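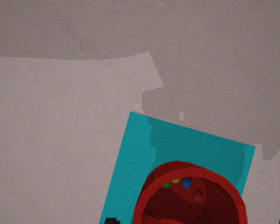

Stamari is hiring a part-time ceramics studio assistant for its teaching workshop in Istton. The job is mostly preparation and cleanup for our evening and weekend classes, with some time at the front desk. A good part of each shift goes to setting up: every student place gets a flat mat and a container for tools, and the places have to be ready before the first student comes in. The rest is clay, glaze, shelves and floors.

Hours and pay
16 hours a week, spread over four shifts. Two of these are evenings and one is always Saturday. Pay is $17 an hour, paid every two weeks. You also get free use of the studio outside class times and one free firing a month.

What you will do
Wedge and bag clay for classes
Mix glazes from our recipe book and keep the buckets labeled
Load and unload the electric kilns (you will be trained on our firing schedule)
Wipe down tables and wheels and mop the floor after each class. We do not dry sweep.
Reclaim scrap clay
Sign students in, take payments and answer the phone
Pack finished work for pickup

What we are looking for
You have taken at least one full course in wheel throwing or handbuilding, or have worked in a pottery before. You can lift a 50-pound box of clay and stand for most of a shift. You are comfortable talking to beginners, some of whom are children. Kiln experience is useful but not required. You do not need a degree.

About the studio
We have 600 square feet of glaze and kiln space and a larger classroom next door. The classroom is shared with the Erdem print workshop on weekday mornings, so everything of ours has to be off the tables by the end of the night. Parking is behind the building. The number 4 bus stops at the corner until 11 p.m.

You would report to Canan Yurt, the studio manager. Jairo Cárdenas teaches most of the evening classes and will train you on the kilns during your first month.

How to apply
Send a resume and a short note saying which evenings you can work. Photos of your own pots are welcome, but please send no more than five. Email is best, or leave an envelope at the front desk marked for Canan. We will ask two or three people to come in for a paid trial shift before we decide.

Posted 28 May 2026. The position is open until filled.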